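Siltum 36 Daypack
3 min read

The Siltum 36 is a hiking pack for long day walks and one-night hut trips. It holds 36 liters and suits steep, rocky trails like the coastal route up Conumcombe.

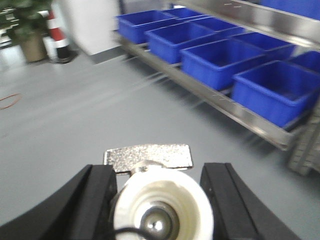 The back panel stands away from your shirt, so air can get through on the climb. Side pockets take a water bottle or folded poles.

- Hip belt: padded, removable
- Rain cover: stowed in the base

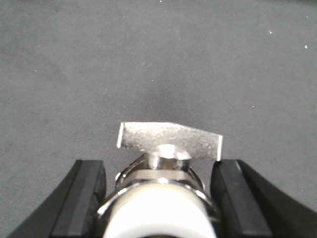 - Item number: 3284

Fits backs from 37 to 45 cm – measure before you order.

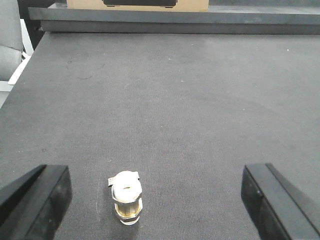 Orders placed now ship in April.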